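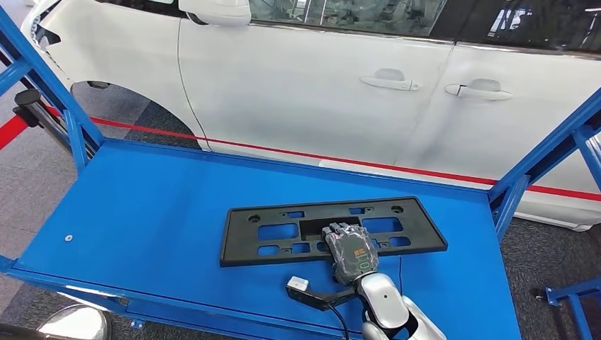 What Is an Invoice, Anyway?

Search this site... Go

Hi again! I'm Anwara Paul, and I spend my days keeping track of money for small businesses. I love it (yes, really!), and today I want to tell you about invoices.

Say you buy a juice. You hand over the money, you get the juice, and everybody's done. But businesses often do the work first and get paid later, and that's where it gets interesting.

Pretend you run a company called Brimton that paints signs. A bakery named Fakir orders 20 signs at $15 each. You paint them all and drop them off, and then you send the bakery a piece of paper or an email saying what you made and how much it costs. That's your invoice! It says $300 at the bottom, plus the day the money is due.
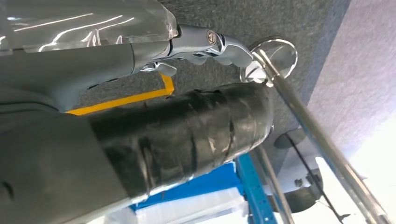 Nazma Haque wanted to know if an invoice is the same thing as a receipt, because they look so much alike to her.

Great question, Nazma, and lots of grown-ups mix them up too. An invoice says "please pay me." A receipt says "thanks, you paid me." So the invoice comes first and the receipt comes after the money shows up.

Every invoice gets its own number, too. I like to start at 800 and just go up by one each time, so if somebody calls me about number 810 I can find it fast
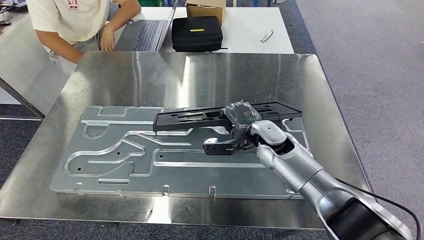

and I don't have to dig through the whole pile. Until the bakery pays, I keep that $300 on a list of money people owe us. The fancy name is "accounts receivable," but I still call it my waiting list.
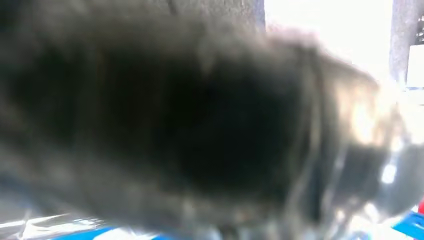

When the money comes in, I mark the invoice paid and off the list it goes! Want to try one? Write an invoice for washing the dishes and give it to your family. I can't promise they'll pay it.

More for Kids
What Is a Receipt?
Where Does a Paycheck Come From?
Why Do Businesses Save Their Papers?
My First Budget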